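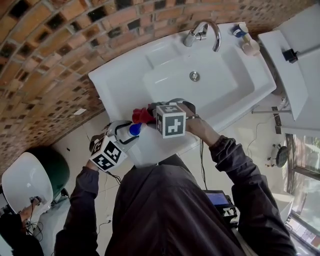 Review: Flanik Mini-Tank Under-Sink Water Heater

The Flanik is a point-of-use electric tank heater with a capacity of two and a half gallons. It is meant for washrooms, garages and workshops where the main water heater is too far away to be useful. I installed one at a small hand sink in July and have used it daily since. Before that, the hot side of the faucet needed 40 seconds to run warm, and most people washed in cold water.

The unit was bought at retail. It replaced a Skevmont tankless heater that never held a steady temperature at low flow.

What is in the box

Heater with cord attached, steel wall bracket, two screws, a pressure relief valve, and a printed manual. The braided supply hoses are sold separately, and the product page does not make this clear. The relief valve has to be threaded in by the installer and needs a drain line run to a safe point. Plumber's tape is not supplied.

Specifications that matter

The heating element is rated at 2000 watts on a standard household voltage. That is too much for a 15-amp circuit. The manual calls for a dedicated 20-amp circuit and the plug is shaped accordingly, with one blade turned sideways. If the only outlet near the sink is a shared 15-amp one, look at the 900-watt version, which has the same tank and takes more than twice as long to recover.

The tank is glass-lined steel with a magnesium anode rod. The rod can be reached from the front without taking the heater off the wall. On the Vinden tank I used at a previous address, the anode was at the back, so checking it meant draining and removing the whole unit.

Installation

Allow half a day if the circuit already exists. The bracket has slotted holes, which gives a little side-to-side adjustment once the screws are in. Hang the heater dry. Full, it weighs more than the bracket screws should carry in drywall alone, so find a stud or use masonry anchors in brick or block.

The cold inlet and hot outlet are marked with blue and red rings. They are close together, and a full-size adjustable wrench does not fit between them. I used an open-end wrench for the second hose.

Fill the tank before plugging it in. Open the hot side of the faucet and wait until the stream stops spitting air. An element that is powered up in a dry tank will burn out in a very short time, and the warranty excludes it.
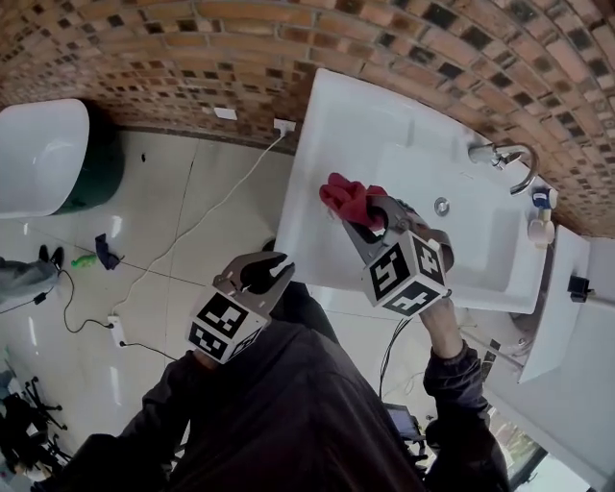

PERFORMANCE

With incoming water at 55 degrees Fahrenheit and the dial set to 115, a full tank came up to temperature in 666 seconds. That is close to what the element rating predicts, so little heat is being lost through the insulation during the cycle. The outside of the case was barely warm to the touch at the end.

Delivery is good for hand washing and for rinsing out a cloth. It is poor for filling a mop bucket. Because cold water enters the tank as hot water leaves, the temperature starts to fall well before two and a half gallons have been drawn. A low-flow aerator helps more than turning up the dial. I fitted a Tapia half-gallon-per-minute insert and saw no temperature drop during normal washing after that.

The thermostat has a wide dead band. After a short draw the heater may not switch on at all, and a second user can get water several degrees cooler than the first. I consider this acceptable at a hand sink. I would not accept it at a kitchen sink.

NOISE AND STANDBY

There is a click when the thermostat closes and a faint hiss while heating. Neither can be heard with the door shut. Standby loss is moderate - the indicator light came on a few times overnight with no water drawn. A plug-in timer rated for the full load would cut that, but most cheap timers are not. 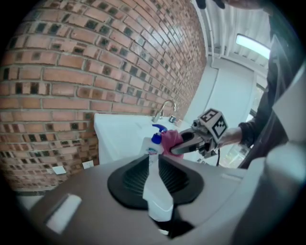 Faucet and white sink along the brick wall.

MAINTENANCE

Drain and flush once a year, twice in hard-water areas. There is no drain cock, so draining means lifting the tank off the bracket and tipping it, or siphoning through the inlet. This is the worst part of the design. Check the anode at the same visit.

VERDICT

Good recovery time, sensible anode access, plain controls. Points off for the missing hoses and the lack of a drain. Recommended for a single hand sink on its own 20-amp circuit. For two sinks, buy the next tank size up.

Rating: four out of five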